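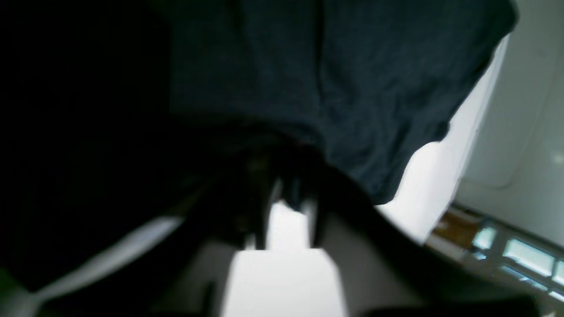
Górecki Kitchens, the family cabinet shop that has been making doors and drawers for Nendcombe homes for longer than many of its customers have been alive, will open its new showroom on Saturday morning, and everybody is welcome to come in and poke around. The old place on the hill was friendly enough, but you could barely swing open two pantry doors at once. The new one has room for eight full kitchens, along with a long wall of sample doors you can take down and carry to the window. The color people keep asking for this fall is a deep navy, very near the dark blue of the softly wrinkled cloth at the top of this page, and Jadwiga Malinowski, who runs the shop with her brother-in-law Igor Sowa, has painted one whole kitchen in it. She was nervous about that -- navy can make a small room feel smaller -- but she paired it with pale walls and plain wood shelves, and it looks lovely.

There are 64 door styles on the wall, from flat slabs to old-fashioned panels with beading, and every one of them has its price on the back. Malinowski was firm on this point. "I used to hate having to ask," she told us, pouring coffee for the painters, "so why would I make somebody else ask?"
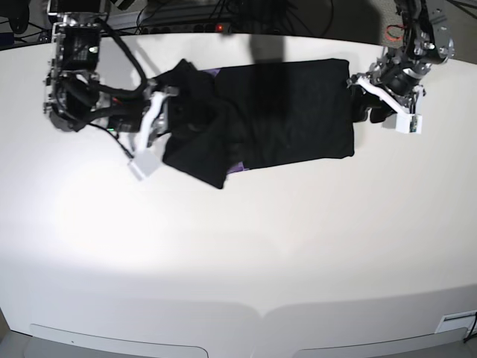 ## Trading in old doors

The part of the plan we liked best is the door exchange. Bring in your old solid wood cabinet doors, in any condition short of rotten, and the shop will take $8 off the price of each new one you order. The old doors get stripped in the back and sold cheaply to people fixing up rentals, sheds and laundry rooms. Sowa tried this in May without telling many people and ended up with 264 doors stacked to the ceiling, along with a fair number of mismatched hinges that he still can't bring himself to throw out.

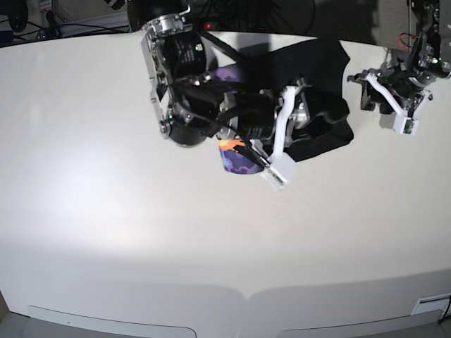 Hinges can come in with the doors, and so can knobs and pulls, though there's no credit for those. Painted doors are fine too. Please take the shelf paper off first!

Siu-fong Lam will be on hand all day Saturday to help with measuring, so bring a rough sketch of your kitchen if you have one, with the windows and the stove marked. A basic set of painted doors for a small galley kitchen starts at $660, hanging not included, and orders placed now should be ready before the holidays. Doors open at 9, parking is behind the building, and there will be poppy seed cake until it's gone.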